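Looking After a Bare Wood Tabletop
January
By Fletcher Kingi

A wooden table that gets used every day will pick up rings, crumbs in the seams and the odd dent. Most of it can be put right at home with things you already have. The notes below are for tables with an oil, wax or thin matte finish. If yours has a thick glossy coat, clean it with a damp cloth and leave the rest alone.

Everyday cleaning

Sweep the crumbs off first. Wiping over grit drags it along the grain and leaves fine scratches that show up in low light. Use a soft brush, then a cloth wrung out in warm water with a drop of dish soap. Go over it again with plain water and dry it with a towel.

Work with the grain at every step. This goes for brushing, washing, sanding and oiling.

Skip the spray polishes. They leave a film that oil can't get through, and you will have to take it off later with mineral spirits.

Seams between boards

Crumbs and flour settle in the seams and go hard. A wooden toothpick or an old gift card will lift them out. Don't use a knife, which cuts the edge of the board. If the dirt is stuck, lay a damp cloth over the seam for a few minutes and try again.

Seams open up in winter when the heating is on. A narrow gap in January will often close by summer, so hold off on filler until you have seen it through a whole year.

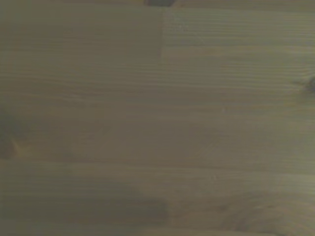
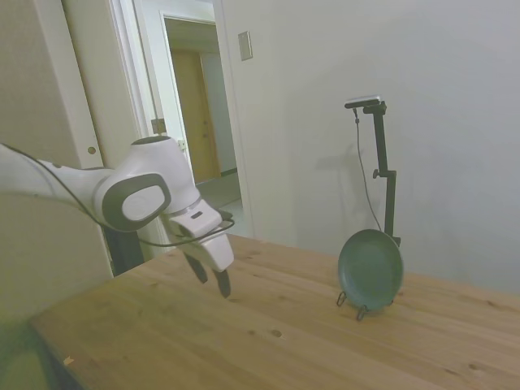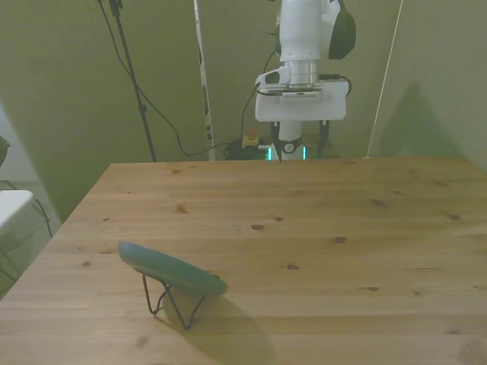

Grain up close, and two views of a wooden table.

White rings

White rings are moisture in the finish and they usually come out. Lay a dry cotton cloth over the mark and press with a warm iron, no steam, for a few seconds at a time. Lift and look after each press. If a faint ring is left, rub it with a little petroleum jelly, leave it overnight and wipe it off in the morning.

Black rings have gone down into the wood. Those need sanding, and deep ones need oxalic acid, sold as wood bleach. Wear gloves and read the label.

Dents

A dent where the fibers are crushed but not cut can be raised with steam. Put a few drops of water in the dent and let them soak in. Cover with a damp cloth and touch it with the tip of a hot iron. Let the spot dry for a day before you sand it. Softwoods such as pine come up well. Oak is slower.

Knots

Knots in pine can bleed resin, mostly near a radiator or a sunny window. Scrape off what has hardened with a plastic scraper and wipe the knot with denatured alcohol on a rag. Test the alcohol underneath the table first. It will soften shellac.

Oiling

Twice a year is enough for most kitchens. Sand lightly by hand, dust off, and wipe on a thin coat of oil. Wait 30 minutes, then wipe away everything that hasn't soaked in. Oil left sitting on top turns sticky and you'll be scraping it off for a week. I use Ashby table oil at home and have tried Solus, which went on thinner and took an extra coat.

Spread oily rags out flat outdoors to dry before they go in the trash. A balled-up rag can catch fire by itself.

Keep hot dishes on a stand or trivet, and stick felt under anything with metal feet.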